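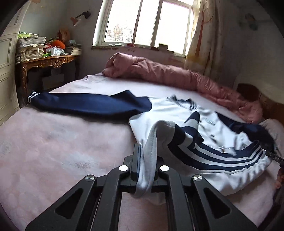
October 20, 2022

I signed up to fold clothes for a learning system in July, and I have been arguing with myself about it ever since. The job comes through Akness, who want 500 examples of laundry being handled in ordinary homes. You hold a gripper in each hand, do the task, put the garment back in a mess and do it again. The recordings go off to be turned into training data, and some day a machine is supposed to fold a sweatshirt because I did.

I'm at 283. I don't believe it yet.

My problem is with what gets counted as a good example. The guide says to pinch near the hem, lift, and lay the fabric over on itself. Fine. But a sweatshirt with thick ribbing doesn't behave like the T-shirt in the guide, and half the time I pinch a bit of cloth, it bunches up, and I have to let go and start over. Are those takes useful or junk? I asked. The answer was "keep them if they end well." So the system will learn from my fumbling, provided I got lucky afterward.

Then there's the matter of me. I've folded shirts the same way for years, sleeves first, and I can feel myself doing it in every take. Fisby, the outfit I recorded for before this, at least made you switch methods every 75 takes. Akness leaves it up to you, which sounds generous until you picture a robot that has only ever met one person's habits, on one bed, next to one window.

I will say the work is calmer than I expected – slow hands, daylight, no phone. My wrists give out after an hour. I've dropped 5 takes myself for being plain bad, and they were paid anyway, so I doubt anyone is watching very closely.

Towels are next. I have doubts about the towels too.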